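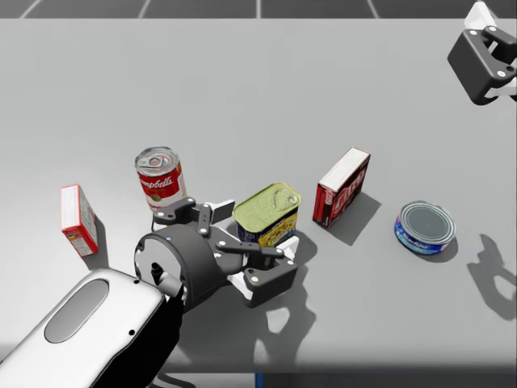 Heltcombe Pantry Shelving Unit, Model 3018

Search products Enter keyword or item no. Go

The Heltcombe 3018 is a freestanding steel shelving unit intended for school kitchens, community food pantries and small institutional stores. It is supplied with five adjustable shelves and may be assembled by two persons without special tools.

Construction

Uprights and shelves are formed from powder-coated steel. Shelves are set on clips at intervals of one inch and may be repositioned after assembly. A raised lip at the rear of each shelf prevents stock from falling behind the unit. The standard finish is light gray; white is available on request.

Capacity

Each shelf supports up to 163 pounds when the load is evenly distributed. Heavier goods should be placed on the two lowest shelves. The unit must be fastened to the wall with the brackets provided wherever the public has access to the room.

Arrangement of stock

Purchasers are advised to settle the spacing of the shelves before loading. Cans of different heights should be measured at the tallest point, including any rim. Boxed goods may share a shelf with cans, provided that labels face the aisle and older stock is kept at the front.

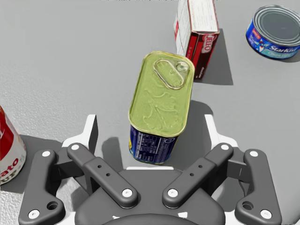

Tall rectangular can with pull-tab lid.

Accessories

The Sulville divider set separates a shelf into sections and is sold in packs of 30. Label holders, casters and an additional shelf may be ordered under the same model number. Casters are not suitable for units fastened to a wall.

Delivery and returns

Units are shipped flat from the Oltcombe warehouse. Orders of 40 units or more are delivered by appointment, and the receiving party must provide a level unloading area. Unopened units may be returned within 30 days of delivery. Inquiries concerning institutional accounts should be addressed to Shona Rennie, and requests for replacement parts to Lorcan Hanrahan.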